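Reading order for a linked story collection

Most linked story collections can be read in any order. Scanlon, by Welington Brandão, is harder to place. It has 61 stories in one volume, all set in a port town called Cenis, and the contents page lists them by the street where each one begins. The dates inside the stories run in a different sequence. I have now read the book both ways and kept notes, which I am setting out for anyone deciding how to start.

The printed order first. The streets go from the harbor inland, so the early stories are mostly dock work, customs and rented rooms, and the later ones are schools and the hospital. A character who dies on page 231 is alive again on page 335. The text gives no signal for this apart from one line about a ferry strike, which you need in order to date everything else.

Date order requires a list. Mine is built from the ferry strike, two elections and the price of bread, which Brandão updates with some care. Four stories could not be dated at all. I put them at the end.
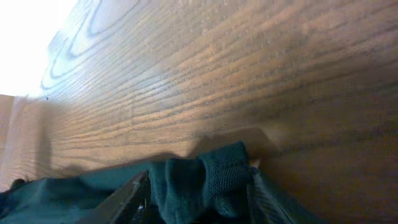

Chibuzor Ibrahim wrote to me that the four undated stories belong at the front, and that the bread price in "The Weighing Room" settles at least one of them. I checked the passage. The price is given, but in the old currency, and the conversion used elsewhere in the book would put the story before the harbor was built. Either the figure is a misprint or the narrator is wrong. He is wrong about other things, so I have left the story where it was.

On the translation: the Sovstead edition keeps the street names in Portuguese and translates the shop names. This is consistent throughout except in "October Inventory," where a bakery appears under both. The notes at the back are short and cover mostly food and military ranks. There is no map. One would help in the printed order and be of no use in the other.

My recommendation is the printed order for a first reading. In date order the long middle section becomes eleven consecutive stories about one family, and the rest of the town drops out for most of that stretch. The family is also better in pieces. 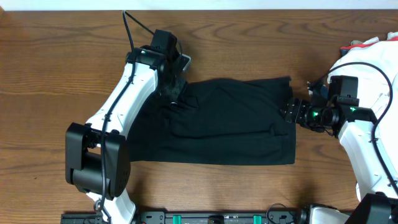
Black cloth on the wooden table.

I will post the full list when I have rechecked the election dates. The second election is mentioned by month only.

3 comments

marl_reads
Is the ferry strike line in the story with the two pilots? I have read that one twice and missed it.

T. in Luton
I went straight through in the printed order and never noticed the dead man was back. Now I have to look.

Pell
Please include page numbers with the list.

Contact | Copyright 2026, all text by the author of this blog | Back to top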